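**Ticket 976: left gripper drops out of sync on wrist roll**
Project: Porano (two-hand gripper rig, shared workshop build)
Opened by: Tahsin Munasinghe
Status: open, then fixed, then half reopened (read to the end)
Parts affected: left gripper, Kahsay logger script, possibly the USB hub

**What happens**

The pair records fine as long as I keep my wrists mostly level. As soon as I roll the left one past a certain point, its opening width freezes in the log for a second or so and then jumps to the right value. Pose keeps going the whole time. The right gripper never does it, which is maddening and also kind of great, as I have a known good unit to compare against!

First noticed on the bottle task: one gripper steadies the bottle, the other comes in from the side, close on it, lift, set down. On replay the left gripper looks wide open while the bottle is plainly going up in the air. Ghost bottle. I laughed, and then I looked at the older takes and found the same thing in a bunch of them.

**Setup**

- Both grippers printed from the same files, Valell finger pads on both
- Marker cubes on the sides, latest size
- One cable per gripper to a powered hub, hub to the laptop
- Kahsay script, main branch, pulled the same morning
- Test object: a clear bottle with a red cap, at the window table

**Log**

**9:40** Clean restart of everything. Ran the level-wrist test first. No freezes. Ran the roll test, freeze on the very first roll. Good, it repeats on demand, and that's half the job.

**10:05** Swapped the two cables at the hub end. Still the left gripper. So the hub ports are off the hook for now.

**10:20** Swapped the cables at the gripper end too, so the left unit is now on the right unit's cable. Freeze is gone from the left. And the right one still works on the suspect cable. Hm. That could mean the left cable is fine but seats badly in the left socket, or that I bumped something while swapping. Put it all back the way it was: freeze comes back.

**10:45** Tried the bottle upside down to force a bigger roll at the pickup. It's a lovely nasty test and I'm adding it to the regular set. You have to come in low, near the neck, and your wrist ends up turned well over. 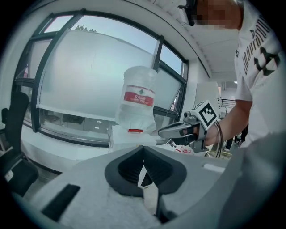 Why does a loose cable freeze the width but leave the pose alone? The pose is worked out from the gripper's camera and the width comes from a small encoder board behind the fingers, and on our build the two share a plug but use separate pins. When the plug tips a little, the encoder line lets go first. The logger then repeats the last width it had until a fresh one turns up.

**11:10** Looked at the raw numbers for one long take. 1,412 width samples came in from the right, 1,000 from the left. The script pads the short side so both columns end up the same length, so if you only check the row count you'll never see a problem. I'd like a warning there. Something loud.

**11:30** Opened the left housing. The socket sits a hair deeper than on the right one. My guess is a blob of support material I never cleaned off the back of the mount, so the plug bottoms out on the shell before it clicks. Shaved the shell opening with a hobby knife, closed it up, plug clicks now. What a satisfying little click!

**11:45** Roll test, left only: clean. Roll test, both: clean. Upside-down bottle: clean. Did it again with my arms all the way out and then tucked in close, and still clean.

Marking this fixed. Also changed in the same sitting:

- strain relief loop on both grippers, so the plug doesn't carry the cable's weight
- a dab of paint on the left socket to show it has been opened
- the upside-down bottle added to the test list under "rolls"

**14:15** Reopened, sort of. With both grippers held out in front and no object at all, just opening and closing in time with each other, I got one short freeze. Left again. Much shorter than before, and I haven't been able to get it to come back.

What I ran, in order: both arms forward at waist height, fingers pointing ahead, open and close to a slow count; then the same with the left rolled in; then the same with both rolled in. The freeze was in the second one. I was standing out on the open floor for this so I could turn freely, and I did turn, so the cable may have been dragging. 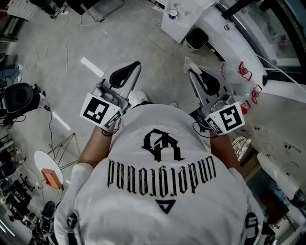

Chaminda Kanagaratnam wrote back that a freeze that short may not be the plug at all. The Fustance hub lets its ports doze when traffic drops, and holding still between counts could be enough to set it off. Turn off power saving for the hub on the laptop, run the same 2 moves again, and leave the strain relief alone while you do it, or you won't know which change helped. The padding in the logger is the bigger worry, though, and should get its own ticket.

**14:50** Power saving off, strain relief untouched. Ran the second and third moves over and over until my shoulders complained. No freeze. I'm happy but not convinced, given that it only showed up once to begin with. Power saving goes back on tomorrow and I'll try to provoke it on purpose.

**15:10** Wrote the logger ticket. Proposal: stop padding, write an empty cell when there's no fresh width, and print the gap count for each side at the end of a take. Chaminda is fine with the empty cells and wants the take to be refused outright if one side falls too far behind. I like that a lot, but I'd want an override for quick tests — half of what I do at the bench is quick tests.

**Still to do**

- [x] Clean up left socket opening
- [x] Strain relief, both sides
- [ ] Provoke the short freeze with power saving on
- [ ] Same test with a different hub, if anyone has one to lend
- [ ] Go through the June takes and flag the ones with a frozen left width
- [ ] Edit the mount file so the support material doesn't end up behind the socket next time

If you printed your mount from the same file, check the plug before you do anything else. Push until it clicks. If it doesn't click, look at the back of the opening under a bright light and trim whatever is sticking out, a little at a time. Post your result under this ticket, including if yours was fine!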